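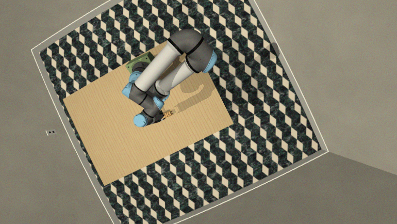
Plaltton Chores: Simulated Tabletop Pickup

Maintained by Xiomara Villanueva. Last edited 3rd February.

What this is

A set of simulated runs in which one arm on a wooden table goes for one small object. We built it to get at a narrow question: can a machine clear a table yet, if the table has almost nothing on it? The rendered view from overhead shows the starting difficulty, with a single yellow-orange block on the tabletop and the gripper right next to it.

Contents

2,368 runs in total
106 runs held back for testing
3 floor patterns, including the cream and dark green cube tiles
One overhead view per run, with joint positions and gripper state

The camera angle changes between runs, so the table may sit at a tilt. Shadows are left on. The arm's own shadow often falls across the table, and early models trained at Pakby reached for the shadow edge instead of the object.

Labels

Each run is marked "picked", "dropped" or "missed". A run counts as picked only if the object stays off the table until the end of the run. Of the test runs, 43 were picked by our baseline, Hinds. The rest are mostly misses – the fingers close a little short of the block.

What it says about chores

Not much beyond picking up. There are no dishes, no cloth, no wet surfaces and no people walking past. A score here should not be read as a score for clearing a kitchen table or tidying a workbench. Pilden, our harder set, adds clutter and soft items, and Hinds does badly on it.

Known problems

Object labels in the December batch were shifted by one run. Fixed in the current files, but old copies are still going around, so check yours against the run list.
Friction is set too high on the tabletop. Objects slide less than they would on real wood.
A few runs end before the gripper has fully opened. We left them in and labeled them as they stood.

Use

Free for research and teaching. Please report the test split on its own, and say which floor patterns you trained on. Send label corrections to Xiomara with the run number.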